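Winine notebook, bedroom set
February, started 9:40 a.m.

Back on pillows! Towels are done for now, and Muriithi wants the pillowcase task in the next training batch, so I've cleared the morning for it. Target is 600 good demos across the whole set, and I'd like 40 of them before lunch (ambitious, I know, but the arms are behaving). Pillow goes in the corner by the teal headboard and both arms come in from the front. 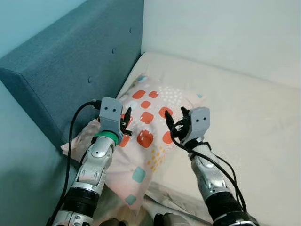 Bimanual / soft goods

Starting pose matters more than I thought. When I let the hands come in facing each other over the pillow, the teleop feels natural and I don't fight the wrists. When I start them wide, I waste half the episode just getting them lined up, and I don't want the model learning my dithering. So: hands in close, short pause, then go. I've put that in the Irkus task sheet too.

The wrist views are the ones I keep going back to in playback. A busy print is great for this, there's always something to track, even up close.
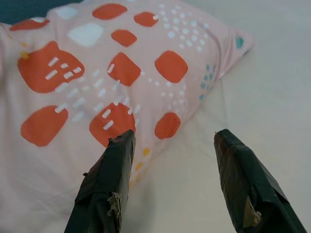

I do want a plain case in the mix as well, or we'll end up with a policy that only likes orange blobs. Tape on the fingers is getting ratty and the tan stuff is poking through. Rewrap before the next block, and do both fingers at once so they match!

Labels for today: "approach," "pinch," "lift," "case work." Please don't invent new ones, Misemetti's loader chokes on anything it hasn't seen. If a grip slips and you recover, keep the episode and tag it "recovery." If you bail out, toss it. 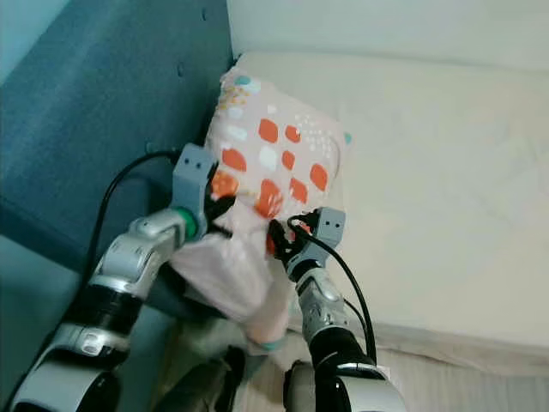 Last edited: February, 2:15 p.m.

Still to do: try the pillow turned the other way round, and ask about a second print. Next block starts at 2:40.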